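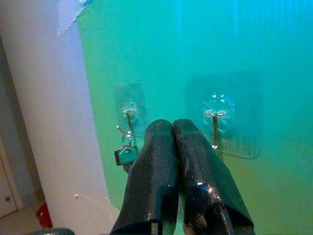 Vol. 5, p. 2317

Figure 3. View from the wrist camera at the hook panel. The fingertips lie between two clear mounts; hardware hangs from the left hook and the right hook is free.

3. Construction and set-up

3.1 Workshop and arm

The arm was built in the shared workshop at Denside between May and 31/07/2024. Members pay a monthly fee and keep their own work on shelves, so the whole assembly had to be lifted off the bench at the end of each session and put back at the start of the next. This ruled out a bolted base. The arm stands on a steel plate with two locating pins, after a suggestion by Marras, and the joint offsets are checked against a printed gauge each time it is returned to the bench.

The joints use hobby servos throughout, apart from the shoulder, where a geared stepper motor was fitted when the first servo overheated under a static load. The controller board is a Bomness unit with the stock firmware. Total spending on parts was kept under a limit of 900 euros, excluding the computer, which was already owned.

3.2 Gripper and camera

The gripper has two long fingers that taper to rounded tips (Figure 3). The taper is a compromise. A broad finger holds small items more firmly, but it also hides more of the work from a camera carried on the wrist, and in our design the fingers already take up much of the lower centre of the view. Narrower tips were tried by Lombardi and bent sideways under load.

The glossy black finish gave us some trouble. Bright highlights appear on the right finger in Figure 3, and dull green reflections from the surface behind tint parts of both fingers. A simple brightness threshold will take such highlights for metal. We therefore mask the finger region before any search for hooks is made. The mask is drawn by hand and stored with the calibration file; it must be redrawn if the camera bracket is moved.

3.3 Hook panel

The task is to take a small item from one hook and place it on another. Clear mounts were used because they are common in homes and can be moved without drilling. They are also hard to detect. On the teal-green surface each mount shows mainly as a slightly darker patch, and the most reliable cues are the round clear boss and the thin metal hook below it. The two bosses differ in appearance: the right one is faceted and shows a whitish band of sparkle, while the left one is smaller and has paler highlights. A single template did not serve for both, and separate templates are kept.

The load on the left hook includes shiny rings or links with a dark-edged, angular piece below them. Part of the load lies behind the left finger in this pose, and its lower end cannot be found from one view. The approach routine written by Petrenko takes a second view from a raised position before the fingers are opened.

3.4 Sources of error

Colour was not used as a main cue. The surface runs from bright blue at the upper right to olive green at the lower right in the same view, and a fixed colour range that accepts one end rejects the other. Edges are of more use, although the long diagonal boundary with the pale panel on the left is far stronger than any edge belonging to a hook. The search window is limited to the area right of this boundary.

Exposure is locked at the start of each run. When it was left on automatic, the highlights on the bosses changed in size as the arm moved, and the estimated hook position shifted with them. The same fault was noted by Kalogeropoulos on an earlier arm at Canholm, which had a different camera.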